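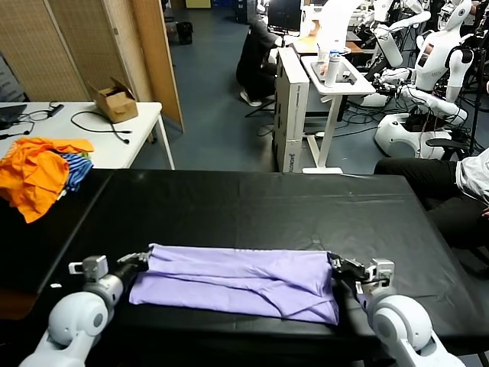

## Handout 2: Reading stage times

Treat a published rally time as a claim. Tretix, the timing supplier for the Brekke Hillclimb, says its beams are good to a hundredth. Good against what? The February results had two cars tied over 14 runs, and I'd want the raw log before believing it.

Known trouble spots:

- **Start beam.** Cars staged at different distances get a different rolling start.
- **Penalties.** Zelby adds 30 seconds for a missed chicane, Tramis adds the class average. Totals can't be compared.
- **Course length.** Listed as 1,662 meters. Measured down the center line, which no driver follows.

For next class: take one results sheet and mark every number you can't trace to a source. "The website says so" won't count.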